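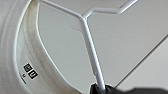

Why Does Nobody Follow the Recipe? A Study of Home Baking Instructions
Project report, Food and Society
Pendo Mwakalinga, Dennis Mbwambo and Thịnh Lục
Submitted December 27, 2018

1. Background

Our project began with an argument over banana bread. Dennis had made one, and Thịnh had eaten most of it while explaining that it was wrong. Both had used the same recipe. Dennis had read "mix until just combined" as an order to stop early, and Thịnh believed it meant "mix, then look at it, then mix some more." Our supervisor, Caroline Muriithi, suggested that this was a research question. We suspect she wanted us to leave her office.

Recipes look like instructions, but they lean on words that have no fixed meaning. "Soft peaks," "a moderate oven" and "season to taste" all assume the reader already knows the answer. We wanted to find out how people fill in the gaps, and whether they notice they are doing it.

2. Method

We wrote a survey about one plain vanilla cake recipe and put it online in April. It asked people what they would do at each step, in their own words. We got 156 usable replies. One further reply consisted entirely of a complaint about raisins, which the recipe did not contain, and was left out with regret.

We then held kitchen interviews with five people who had filled in the survey. Each baked the cake while Pendo took notes and tried not to give advice. She reports that the second part was harder. The transcripts came to around 4,000 words once we had removed the conversations about parking.

3. Results

The step that caused the most disagreement was "cream the butter and sugar until light and fluffy." Survey answers ranged from "a minute or so" to "until my show is over." Several people said they went by color, others by sound, and one person said she went by guilt.

"Room temperature butter" came next. Most people told us they take it out of the fridge ahead of time. In the interviews, four out of the five went straight to the microwave. When Pendo asked one of them about the gap between her survey answer and her butter, she said the survey was about what she would do.

Measuring was less of a problem than we expected. People were strict about flour and baking powder and relaxed about vanilla, which everyone seemed to treat as a matter of personal freedom. Mutua Muli, who baked professionally before retiring, was the only one to weigh everything. His cake was the flattest of the lot. He blamed our oven, and having used it ourselves, we have no grounds to disagree.

4. Discussion

We had assumed that experienced bakers would find vague wording easier. They did move faster, but they also changed more. The beginners went back to the page again and again, hoping it would say something new. The experienced bakers read it once and then made the cake they always make.

5. Limitations

Our sample came mostly from people we know and people they know, and it leans heavily toward those who own a cake pan. We tested a single recipe. The interviewers ate the results, and this may have affected their judgment from the third cake onward.

6. Further work

Caroline has asked whether we would repeat the study with bread. Thịnh and Dennis are still discussing what "knead until smooth" means, and will let her know.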